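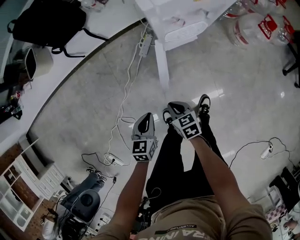 A relocatable power tap, commonly called a power strip or extension block, is a group of electrical outlets mounted in a single housing and supplied through a flexible cord that ends in a plug. It allows several devices to draw current from one wall outlet. The term covers basic models with no protective parts as well as models fitted with a switch, a circuit breaker, or surge suppression.

Construction

The housing is usually molded from a flame-retardant plastic, although metal housings are common in workshops and equipment racks. Inside, the line, neutral, and grounding conductors of the supply cord connect to contacts at each outlet position. In most modern designs the contacts for each conductor are formed from a continuous strip of brass or a similar copper alloy, called a bus bar. Older designs used short lengths of wire soldered or crimped between separate outlets, an arrangement with more joints and therefore more points at which resistance can develop.

The supply cord in North American models normally has three conductors. Cord gauge is selected to match the current rating of the unit, and longer cords may require a heavier gauge to limit voltage drop. A molded strain relief at the point of entry transfers pulling forces to the housing and keeps them away from the electrical connections.

Ratings

A power strip is rated by voltage and by maximum total current. The rating applies to the unit as a whole. Adding outlets does not raise the amount of current that can safely be drawn, and a strip with many outlets may be fully loaded by one space heater. The branch circuit feeding the wall outlet sets a further limit, shared with all other equipment on that circuit.

Surge-protective models also carry an energy rating in joules. Low-cost units may be rated at 400 joules or less. The figure describes how much energy the suppression parts can absorb over their service life and has no bearing on the current rating.

Overload and heating

Heat in a conductor rises with the square of the current. A circuit breaker built into the strip opens when the load stays above its rating for a set period, but it does not respond to poor contact at a single outlet. Worn contacts grip the plug blades weakly, and the resulting resistance can produce local heating at loads well below the rated value. Discoloration of the housing and a loose fit are typical signs.

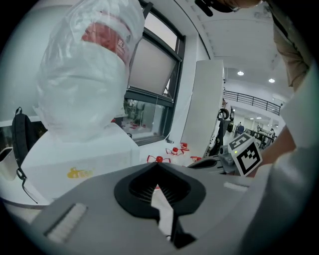
Connecting one strip to another in series, often called daisy-chaining, places the combined load on the first unit and its cord. Manufacturers' instructions generally prohibit the practice, and many workplace safety rules do the same. Coiling a loaded cord tightly or covering it with carpet also reduces its ability to shed heat.

Comparative testing

Nokuthula Kekana compared used strips collected from offices in Rivberg and Tullholm. The sample consisted of 697 units, each inspected for contact wear and then run at rated load until its temperature stabilized. Contact wear proved a better predictor of temperature rise than the age of the unit. Strips with individually wired outlets showed a wider spread of results than those with bus bars — a difference Kekana attributed to variation in the quality of crimped joints.

A later review at Castholm repeated the contact measurements with a smaller sample and reached similar results, but did not include metal-housed units.

Replacement

Power strips have no fixed service life. Units with damaged cords, cracked housings, or loose outlets are normally discarded, as most housings are closed with rivets or one-way screws and are not intended for repair. In surge-protective models, an indicator lamp may show whether the suppression parts are still connected. On many designs the outlets continue to supply power after those parts have failed.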